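# Why do gloves keep your hands warm?

Pick up a glove on a winter morning and it feels as cold as everything else in the hall. Put it on, wait a little while, and your fingers feel warm. The glove has no heater in it, so where does the warmth come from?

It comes from you. Your body makes heat all the time, even when you are asleep. It gets the energy for this from your food. Blood carries the heat around your body, all the way down to your fingertips.

## Where the heat goes

Heat always moves from a warmer place to a cooler place. On a cold day your hand is warmer than the air, so heat leaves your skin and goes into the air next to it. If there is a wind, that slightly warmed air is blown away and new cold air takes its place. Your hand then has to warm up the new air as well. This is why a windy day feels colder than a still one.

Fingers lose heat quickly. They are long and thin, so they have a lot of skin for their size. When you get cold, your body also sends less blood to your hands and feet. It does this to keep your heart, lungs and other important parts warm.

## Trapped air

Air is very good at slowing heat down, as long as it stays still. Something that slows heat down is called an **insulator**.

Wool is full of tiny gaps between its curly fibres, and each gap holds a little air. Padded gloves have a fluffy filling that does the same job. If you squash the filling flat, there is less room for air and the glove does not work as well.

Water lets heat through much faster than air does. When a woolly glove gets soaked, water fills the gaps and your hand soon feels cold. For making snowballs, choose gloves with a waterproof outside.

## Gloves or mittens?

In a glove, each finger has its own little room. In a mitten, 2 or more fingers share one. Fingers that are side by side lose less heat, so a mitten is usually warmer than a glove made of the same stuff. Gloves make it easier to tie a lace or hold a pencil.

A good cuff matters too. It closes the gap at your wrist, where cold air could get in.
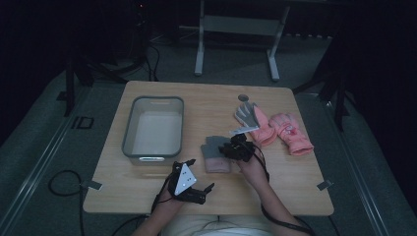
*Gloves in pink and gray. The cuff is the part that goes round the wrist.*

## Try it yourself

You will need 3 jam jars with lids, a woolly sock, a plastic bag, a thermometer and an adult to help.

1. Ask the adult to fill each jar with the same amount of warm tap water and put the lids on.
2. Put one jar inside the sock. Wrap the second in the plastic bag. Leave the third bare.
3. Wait half an hour, then measure the water in each jar.

Write down your results. Which jar stayed warmest? Try again with a wet sock and see what changes.

## Words to know

**Fibre:** a very thin thread, such as a hair of wool.

**Insulator:** something that slows down heat.

**Waterproof:** does not let water through.

Written by Giang Nông, 8 May 2020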